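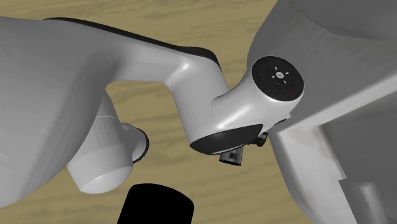
Fadomham Allotment and Garden Society
Minutes of the general meeting, 29 Sep 2021, village hall, small room

Present: 24 members. Apologies were received from five others. The chair opened the meeting at 7:05 pm.

1. Minutes of the last meeting

The minutes of the August meeting were read and approved with one correction. Under item 4, "east gate" should read "west gate."

2. Matters arising

The west gate has been rehung and now closes without lifting. The latch still sticks and will be filed down. The lost key for the tool shed has not turned up, and two new ones have been cut.

The letter to the parish about the overhanging sycamore on Jonulgate Lane has been answered. The parish accepts that the tree is theirs and will look at it after leaf fall. No date was given. Members on the lane side asked that the secretary write again if nothing has been done before the new year.

3. Water supply

The long item of the evening. The main tank ran dry twice over the summer and members at the top of the site were without water for several days each time. The quote from Balex for a second tank, including the base and the connecting pipe, is $2,000. A cheaper quote from Pîrvu covers the tank only, and we would have to lay the base ourselves.

Views were mixed. Several members felt that the present tank would be enough if people stopped leaving hoses running. Others pointed out that hoses have been against the rules since the site opened and that this has made no difference. One member asked if the gutters on the tool shed could feed a barrel for the top plots - this was thought worth doing whichever way the vote went.

It was proposed and seconded to accept the Balex quote, with work to be done over the winter. Carried, 15 for, six against, three abstaining.

It was also agreed to put up a new sign about hoses by the tap, in larger letters than the last one.

4. Finances

The balance stands at nearly $3,100 before the tank is paid for. The plant sale brought in $300, which is less than last year, mainly due to rain in the afternoon. Four plot rents are still unpaid. Reminders have gone out and a second letter will follow.

A member asked if rents would go up because of the tank. The chair said that there is no plan to raise them this coming year, but the question will be on the agenda for the annual meeting.

5. Plots and waiting list

Plots 8 and 17 have been given up. Plot 17 is in fair shape and will be offered whole to the next name on the list. Plot 8 is badly overgrown with bramble and bindweed. It was agreed to split it in two and let the halves go at no rent for the first year.

There was a complaint about a greenhouse on the north row that shades the plot next to it. The two plot holders were both present and will settle it between them. If not, it comes back to the next meeting.

6. Compost and manure

The farm has offered another load of manure at $50 delivered. Agreed. It is to be tipped inside the gate this time and not on the path. Members should take no more than four barrows each until everyone has had a turn.

Cooked food has been found in the shared compost bays again. Please don't do this - there have been rats under bay three.

7. Any other business

The shed strimmer needs a new guard and should not be used until one is fitted.

Seed orders are due in by the end of next month. Forms are in the shed, on the shelf by the door.

A member has spare raspberry canes, free to anyone who will dig them up.

The meeting closed at 8:40 pm. The date of the next meeting will be posted on the gate.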